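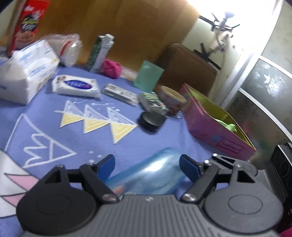 4.3 Mixed surfaces and the reused tin

Sorting in the Pivbridge homes mostly started with spreading things out. Before anything was put away, a flat area was covered and the contents of a bag, drawer or shelf were laid on it, usually without regard to which room they belonged in. Food ended up next to paper goods and play things. In Figure 3a a red cereal box stands upright toward the back of a printed blanket, with a large white package lying in front of it and what is likely a plastic bottle on its side near the front. We coded surfaces like this as "mixed" when they held items from at least two of the categories in Section 3. The blanket itself was not coded. This is a limit of our scheme, as covers came up often in the interviews. Several people said that a cover kept small things from rolling off, and two said they liked to be able to pick up the corners and move everything at once if the bed was needed.

Figure 3. (a) Household items laid out on a patterned blanket. (b) Open tin with cloth and other contents.

Across the 34 households we logged 375 items that passed over a mixed surface before reaching a final place. Packaged food was moved first in most cases, and it was moved with little talk. Participants took it to the kitchen in one or two trips. Soft goods came next. What stayed longest was a group of small objects with no agreed home: single socks, a puck or ball, charger leads, empty bottles someone meant to refill, folded instruction sheets. We call these residual items. The term is ours. Participants said "bits," "the rest," or in one home "the Bayram pile," after the corner store whose bags they came home in.

Residual items were handled in three ways. Some were thrown out at the end of the session. Some went back into the bag or drawer they had come from. The third way, which we had not planned for in the coding sheet, was to put them into a container that had once held something else. We found 14 such containers, most of them gift or cookie tins. We added a code for them after the October visits and went back through the earlier notes, so the count for the first homes depends on what the note taker happened to write down.

Tins differed from lidded plastic boxes in how they were filled. Plastic boxes had usually been bought for a purpose and were kept to it, even when they were half empty. Tins took whatever fit. The one in Figure 3b has pink and magenta sides, with white lettering that appears to read "Macaron." Lying in it are a crumpled light green cloth and a rounded blue object. We did not find any rule that would place a cloth in such a tin, and when we asked about similar cases the answers were about size and shape. The cloth fit in the space that was left. It also stopped hard items from knocking against the metal, a point made in three interviews.
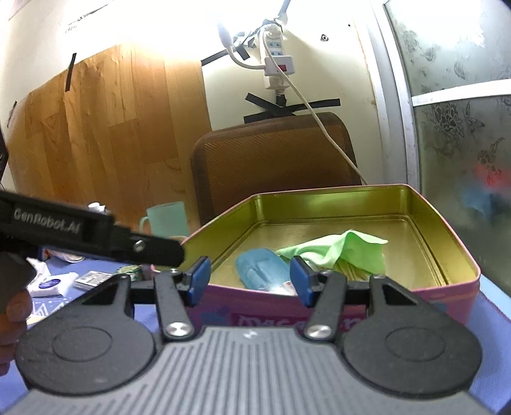
Obaidul Akanda disagreed with our reading of the tins at the second feedback meeting. He held that a tin is chosen early, before the sorting begins, and that people then work toward filling it, so calling its contents residual gets the order wrong. In his own home, he said, the tin comes out first and "the good small stuff" goes into it while the rest of the pile is still being argued over. Our notes can't settle this. We recorded when an item was placed but did not record when the container was opened, and in most sessions the tin was already on or near the surface when we began writing.

We have kept the term for the analysis in Section 5, with this objection in mind. Where the tables list residual items, tins and other reused containers are shown in a separate column so that readers can set them aside. The Nuvia coding sheet now has a line for the time a container is first opened, and a second line for whether a lid was put back on. Lids were a gap as well. Of the tins we found, we can say for only a few whether the lid was still in the house.

Filed under: Home and Storage Studies / Full-Text Articles

Print this section | E-mail this section

Contact the editors | Copyright Prelum. All rights reserved. | Back to top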